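Why Does Cloth Have Threads That Go Two Ways?

A page for curious readers, ages 8 to 11

Take the bottom of your T-shirt and pull it to the side. It stretches, and when you let go it comes back. Now find a handkerchief, a bed sheet or a cotton napkin and pull that to the side. It hardly moves. Both are made of thread, and both can be made of cotton. So why do they behave in such a different way?

The answer is in how the threads are put together. In this page we will look at woven cloth, which is the kind in your napkin. At the end we will say a little about the T-shirt too.

First, what is a thread?

If you pick a cotton ball apart with your fingers, you will see very thin hairs. These are called fibers. One fiber is weak and you can break it without trying. But when many fibers are pulled out into a line and twisted together, they hold on to each other. The twist presses them close, and they rub, and this rubbing stops them from sliding apart. Now you have a thread, or a yarn, and it is much harder to break.

You can try this. Pull a little piece of the cotton ball slowly, so it becomes long and thin. Give it a tug. It comes apart. Now do the same with another piece, but twist it between your thumb and finger while you pull. Give this one a tug as well. You made a thread! It is maybe not a very beautiful thread, but people made their clothes from threads like this for thousands of years, before there were any spinning machines.

Fibers can come from many places. Cotton grows on a bush, around the seeds. Linen comes from the stem of a plant called flax. Wool is the hair of sheep. Silk is made by a caterpillar when it builds its cocoon. Polyester is made in a factory, mostly from oil.

Over and under

To weave, you need two groups of threads. The first group is called the warp. These threads are stretched tight, side by side, on a frame called a loom. They do not move to the left or the right. They wait.

The second group is called the weft. The weft goes across. It goes over the first warp thread, under the second one, over the third one, under the fourth one, until it comes to the other side. Then it turns and comes back. But on the way back it does the opposite: where it went over before, now it goes under. If it did the same thing again, the threads would not lock.

This simplest way is called plain weave. If you look at a plain weave with a magnifying glass, you see very small squares, like on a chess board.

An old trick for remembering the two names is that "weft" sounds a bit like "left", and the weft goes left and right.
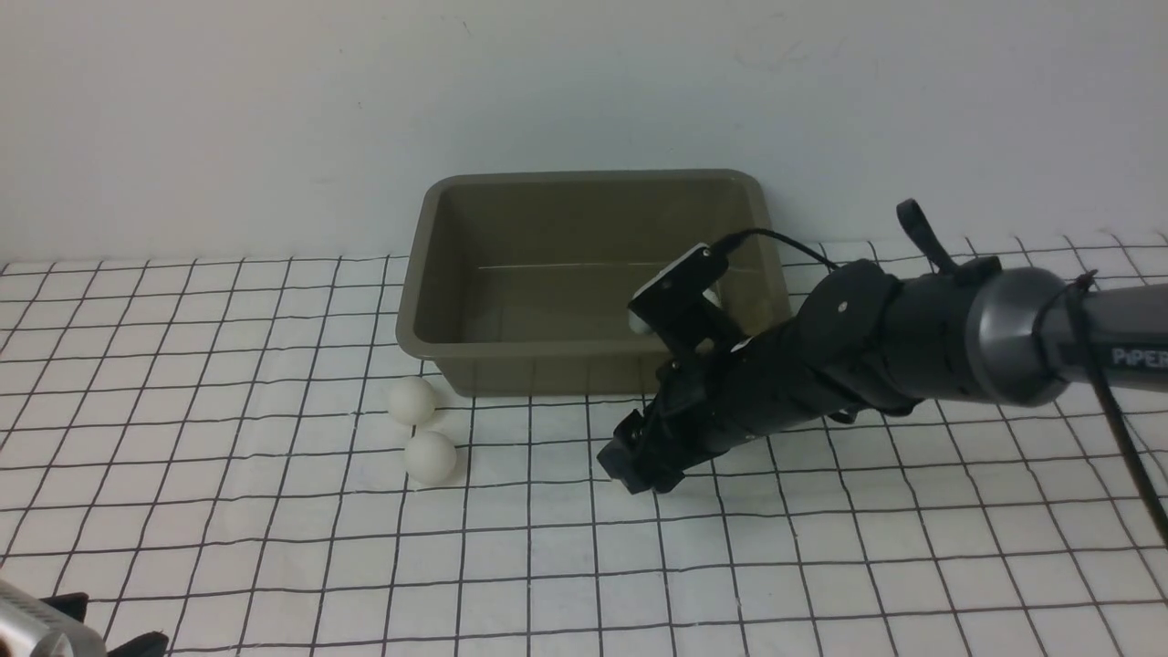
Going over and under with a needle takes a long time. A loom makes it faster with a clever idea. Half of the warp threads are lifted all at once, for example every second one. This opens a tunnel between the upper threads and the lower threads. The tunnel is called the shed. The weaver sends the weft through the tunnel in one quick movement. Then the other half of the threads is lifted, a new tunnel opens, and the weft goes back. The piece of wood that carries the weft through is called a shuttle. (Do you know another thing called a shuttle? A shuttle bus is one – it also goes there and back, there and back.)

After each row, the weaver pushes the new thread tight against the others with a sort of comb. If this is done softly, the cloth will be loose and airy. If it is done hard, the cloth will be thick and strong.

How many threads are in a cloth?

More than you would think. In the weaving museum at Nedarstead there is an old hand loom with a tablecloth still on it, only half finished. The card next to it says that the warp has 1219 threads. Somebody had to put every one of them through its own little loop before the weaving could even begin. The card also says that this work needed 6 days.

How do stripes and squares get into the cloth?

There are two ways to put a pattern on cloth. One is to print it, and the other is to weave it.

Printing is like using a stamp. The cloth is already finished, and the color is put on top of it. You can print anything: flowers, rockets, lines, your own name. Often you can find out that a cloth is printed if you turn it over, because the back looks paler than the front. With very thin cloth this does not always work, for the color goes all the way through.

Weaving a pattern means that the threads have their colors before they meet. Imagine that all the warp threads are white, only here and there is a blue one. When the cloth is finished it has blue stripes from top to bottom. Now put a blue thread in the weft too, here and there. You get blue stripes from side to side. And where the stripes cross, you get squares.

Look closely at one of these checked cloths. Where a blue thread crosses a blue thread, the color is strong. Where a blue thread crosses a white one, the color is light blue. There is no light blue thread anywhere! Your eye mixes the blue and the white together, because the threads are so small.

In the small town of Tiltstead, the weavers made a checked cloth with 3 colors in it, brown, cream and dark green. It was used for flour bags first, and later people liked it so much that they wore it. You can see a piece of it in the museum also.

Pull it three ways

Now comes an experiment. You need a cotton napkin or handkerchief, and two hands.

Hold it at the left and right edges and pull. It does not stretch much. You are pulling along one group of threads, and they are already almost straight, so they have nothing more to give.

Hold it at the top and bottom and pull. It is nearly the same. This time you are pulling along the other group.

Now hold it at two opposite corners and pull. It stretches! The cloth becomes long and narrow, and it makes folds in the middle. The threads did not become longer. What happened is that the small squares between the threads were pushed into the shape of a diamond. People who sew call this direction the bias. A skirt that is cut on the bias hangs in soft waves and moves nicely when you walk.

This is also the reason why a tablecloth makes little waves when you pull it only by one corner. The squares get crooked in one place and stay straight in another place, and the extra cloth must go somewhere, so it goes up.

And the T-shirt?

Your T-shirt is not woven at all. It is knitted. In knitting there are no two groups of threads that cross. There is a yarn that makes a loop, and then another loop is pulled through the first loop, and so on. When you pull on a loop it changes its shape, from round to long. When you let go, it can become round again. That is why the shirt stretches over your head and then fits you again after.

If you have a strong magnifying glass, look at the front of the T-shirt. You will see rows of tiny letters V, one standing on top of the other. Each V is a part of one loop.

Make your own small cloth

You need a piece of stiff cardboard, as big as a postcard, scissors, some wool yarn, and a blunt needle with a big eye.

Cut little slits along the top and the bottom of the cardboard. There must be the same number at the top and at the bottom.

Tape the end of the yarn to the back. Bring it to the front through the first slit, go down to the slit at the bottom, around the back of it to the next slit, and up again. Continue until all the slits are used. This is your warp.

Put another color of yarn on the needle and go over, under, over, under. At the end, turn around and go back the opposite way. Push each row down with a fork.

Do not pull too hard when you turn around, or your cloth will get a thin waist like an hourglass. Almost everybody has this the first time.

When the cardboard is full, lift the loops off carefully and tie the loose ends. You can use it as a mat for a cup, or as a blanket for a doll.

Words to keep

Fiber – a very thin hair from a plant, an animal or a factory
Warp – the threads that are stretched on the loom
Weft – the thread that goes across
Shed – the tunnel between the lifted threads and the others
Bias – the slanted direction, from corner to corner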